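Holovari Hill Climb

The Holovari Hill Climb is an amateur motor sport event held every July on the mountain road above the village of Holovari.

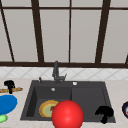
What is a hill climb?
A hill climb is a race against the clock in which cars start one by one and drive up a closed road from a lower point to a higher one. The driver with the shortest time wins.

History

The event was first held in 1995, organised by the motor club of Windov, the nearest town. In the first years the road had a loose surface in its upper part, and most of the entries were ordinary road cars with small changes. After the whole road received asphalt, the times became much shorter and single-seat cars started to appear. The results of the early events were kept on paper only, and a part of them is lost, so the complete list of winners is not known.

Course

The course is nearly 4 kilometres long. It begins beside the old sawmill at Holovari and finishes at the parking place below the Després pass. The lower section is fast, with long bends between trees. After the stone bridge the road becomes narrow and there are several hairpins, of which the last one, called the Oven, is considered the most difficult. The finish line was moved a short distance down the hill when the parking place was made larger, and for this reason older times cannot be compared directly with the present ones.

Format

The number of entries is limited to 60. Each driver has two practice runs and two timed runs, and the times of both timed runs are added together. If rain stops the second run, only the first one is counted. Cars return to the start in a group behind an official car after each part of the programme. A driver who misses the return group must wait at the top until the next one.

There are 4 classes:
Standard road cars
Modified road cars
Single-seat and open sports cars
Historic cars

The historic class does not count for the overall result, but it has its own cup.

Name and sponsorship

For several seasons the event carried the name Vastness Holovari Hill Climb, after a local tyre shop which paid for the timing equipment. The older name came back when the agreement ended. Among spectators from Windov the event is usually called simply "the Hill".

See also
Windov Winter Rally
Després pass
Hill climbing (motor sport)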